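3.2 Household surfaces and how often they are touched

The second part of the study concerns furniture inside the home. In the literature on indoor dust, furniture is usually treated as a single class, and the material of the surface is given more attention than its position in the room. We think this is a weakness. A shelf above the shoulder and a desk top at the level of the waist can have the same area and the same paint, but people use them differently, and the dust which stays on them is therefore different also.

The homes were recruited in two housing areas, Faro and Noltov. Faro is the older area, with narrow streets and an unpaved road on its east side, which carries trucks to the brick works during most of the day. Noltov was built later and has more trees between the houses. In each area we selected 10 homes. Homes with a workshop or a shop on the ground floor were not accepted, as their dust has a different origin and would need its own sampling plan. Every home was visited for the first time in February, when windows are kept open in the morning and closed before the evening meal.

In each home we divided the surfaces into four groups. Group A contains open shelves above shoulder height. Group B contains closed cabinets of any height, with glass or solid doors. Group C contains desks, bedside tables and other low tops. Group D contains window sills, and was included mainly for comparison with earlier work. When one piece of furniture had both open and closed parts, as is common with built-in cabinets, the parts were entered separately, one in Group A and one in Group B. This rule was not clear in our first protocol and caused some confusion between the two field teams. The entries from the first week were corrected afterwards from the sketches.

Residents were asked not to clean specially for our visit. They were asked also to keep a cleaning diary with three columns: the surface, the time of day, and whether the cloth was dry or wet. The diary did not ask who did the cleaning. Several households told us that this would be a sensitive question, and it was not necessary for our purpose. Figure 4 shows a shelf of an open cabinet compartment (a) and a small desk top (b).

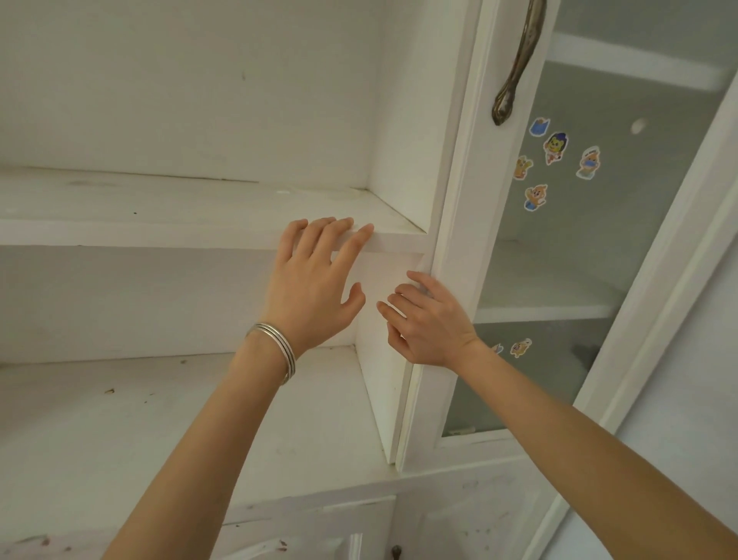
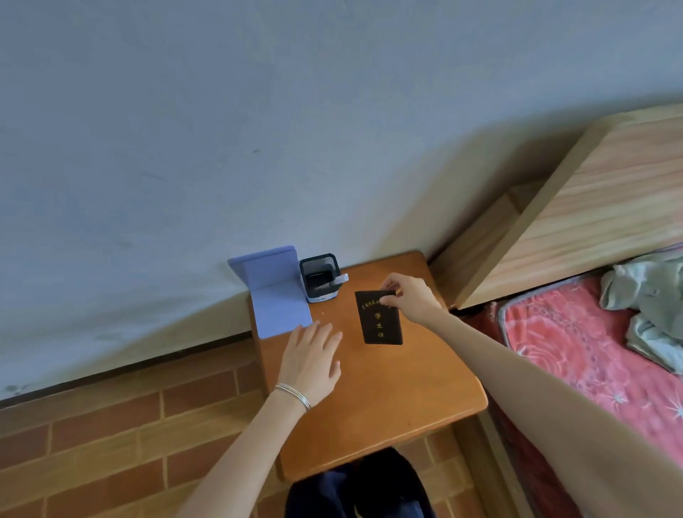

Indoor Environment Group, Department of Building Hygiene

Figure 4. Surfaces of two heights in the same home: (a) open upper compartment of a white cabinet, beside a glass-paned door; (b) varnished top of a small desk or nightstand against a painted wall.

Dust was collected with pre-weighed wipes on a square area marked by a thin card template. For narrow shelves, where the square template did not fit, a long template of the same area was used. The wipe was moved first along the shelf and then across it, with light and even pressure, and was folded inward between the two directions. After collection the wipes were closed in glass jars and transported to the laboratory on the same day. They were kept overnight in the weighing room before the second weighing, because wipes which were weighed immediately gave unstable values on the balance.

Particle counts in the room air were recorded with a Zodeck counter, placed on a stand in the center of the room. The counter was started before the team touched any surface, and it was left running until all wipes of that room were in their jars. Entries with a disturbance, for example a fan switched on or a door opened to the street, were marked and left out of the analysis. In total 2,598 entries were recorded, of which 2,175 remained after this step. Most of the removed entries come from Faro, where the trucks produced short peaks which we could not separate from the normal level.

For the relation between height and dust mass we followed the Munasinghe model, which assumes that settling is constant and that removal happens only by cleaning. The model was made for offices, where surfaces are cleaned on a fixed plan. In homes the second assumption is less safe. Objects are put down and picked up during the whole day, and each contact removes some dust or moves it to another place. We therefore added one term for daily contact, estimated from the diary and from a short interview about which surfaces are in use every day, which are in use every week, and which are almost never in use. Residents found the middle answer the most difficult, and many of them changed it during the conversation. In such cases we kept the last answer.

The added term improved the fit for Group C and changed very little for Group D. For Group A the result was mixed. Open shelves which hold things of daily use behave almost like desks, while shelves used for storage follow the original model closely. Closed cabinets had the lowest dust mass in both areas, as expected, but the difference between glass and solid doors was too small to be discussed with the present sample.

One further point must be mentioned. Floor material was not a selection criterion, and tiled floors were present in the larger part of the homes. The joints between tiles hold coarse dust, and sweeping with a dry broom can bring this dust up to the level of low furniture. The diaries support this for some homes in Faro — the Group C values were higher on days with dry sweeping — but the times written in the diary are not exact enough for a strong statement. We return to this question in Section 4.1, together with the results for wet cleaning.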